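Last updated Friday, April 12, 2019

# Open day at Jadden: questions and answers

We've had a lot of emails since the open day was announced, and most of them ask the same things. The answers are collected on this page. If yours is missing, write to the visits desk and we'll add it.

## Getting here

**Where is it?**

At our workshop in Tonanthorpe, on the top road behind the old dairy. The sign at the gate still says Ekström, the firm that had the building before us. Drive past it and follow the yellow arrows.

**Can I park?**

There are 14 spaces in the yard and we keep two of them for blue badge holders. When the yard is full, use the field on the left. It can be soft after rain, so bring sensible shoes.

**Is there a bus?**

Yes, the town bus stops at the bottom of the hill. The walk up takes ten minutes and the pavement runs out near the top. If you can't manage the hill, tell us when you book and someone will come down to fetch you.

**Do I need to book?**

For the workshop tour and the kitchen demonstration, yes. For the tea room and the display boards you can just turn up. At our last open day, in October, 137 people came through the door and the tour queue went back to the gate. Booking is meant to stop that happening again.

**What does it cost?**

Nothing. Tea is free as well. Cake is sold by the primary school and they would like cash.

## On the day

**How long does the visit last?**

Allow an hour and a half. The tour takes half an hour, the demonstration the same, and people usually want to stay and talk afterwards.

**How big are the groups?**

We take 8 at a time. If you are a family of more than that, you'll be split across two groups and can meet up again in the tea room.

**Can I bring children?**

Yes. Under-twelves need an adult with them the whole time, and pushchairs have to stay in the entrance hall. The workshop floor has cables taped across it in several places.

**Can I bring my dog?**

Assistance dogs only, please.

**Is the building accessible?**

The entrance, tea room, toilets and demonstration room are all on the ground floor with level access. The office upstairs is reached by stairs only, but it isn't part of the tour. The hearing loop in the demonstration room works best in the front two rows.

**May I take photographs?**

In the tea room and the demonstration room, yes. In the workshop please ask first, as some benches have customers' parts on them.

## The demonstration

**What will I see?**

The demonstration is about Orkimero, our project on robot arms for ordinary kitchens. The first half is run on the big screen, in simulation. You watch a computer model of an arm in a computer model of a kitchen, and the person giving the talk stops it, changes things and runs it again. The second half is at the bench, with a real arm moving plastic cups from one tray to another. It is slower than people expect.

**Why show a simulation when you have a real arm?**

It is how we spend most of our working week, and an open day ought to show the work as it is. We can try the same job many times over on the computer without wearing out a motor or mopping a floor. The set used in the talk has 1,366 saved runs in it, and visitors can pick one to watch. A fair number of them are failures.

**Who gives the talk?**

Inès Riviere leads Orkimero and is giving all the morning sessions. The afternoon ones are shared among the rest of the team.

**Will it be over my head?**

No. There are no equations and you don't need to have seen a robot before. If a word slips in that you don't know, put your hand up.

**What sort of jobs does the arm do on screen?**

Small ones. Picking up a piece of fruit by the sink, moving it along the worktop, putting it down again. The model kitchen has a granite-patterned island with stools on the far side, cupboards underneath, and a white arm standing in front of it all. We chose fruit for the early tests as the shapes are simple but they still roll away if you nudge them.
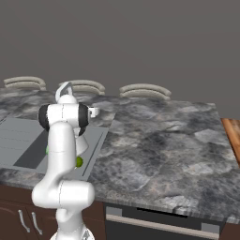

Rolling is a good part of what the talk covers. Inès will show what changes when the floor of the sink is set to be more slippery, or when the fruit is made a little heavier, and she takes suggestions from the room.

**Can it wash up?**

No. We are asked this more than anything else. Water is hard to model well and harder to keep away from motors, and washing up isn't part of the project at present.

**Can I have a go?**

With the simulated arm, yes. There will be two hand controllers at the side table after each talk, and you can have five minutes each. The real arm is driven by staff only.

**Is the real arm safe to stand near?**

You'll be behind a low rail, outside its reach. There is a red stop button on either side and the person running the bench stays next to one of them. Please don't lean over the rail or pass things across it.

## Other questions

**I run a school group. Can we come?**

Not on the open day itself, but we do take school visits in term time, one class at a time. Write to the visits desk with the age of the pupils and two possible dates.

**Are you hiring?**

There is one post open in the workshop and the details are pinned up in the tea room. Please don't bring a CV on the day, as they get lost. Email it.

**What if I have to cancel?**

Reply to your booking email with the word "cancel" and your place goes to the next name on the waiting list.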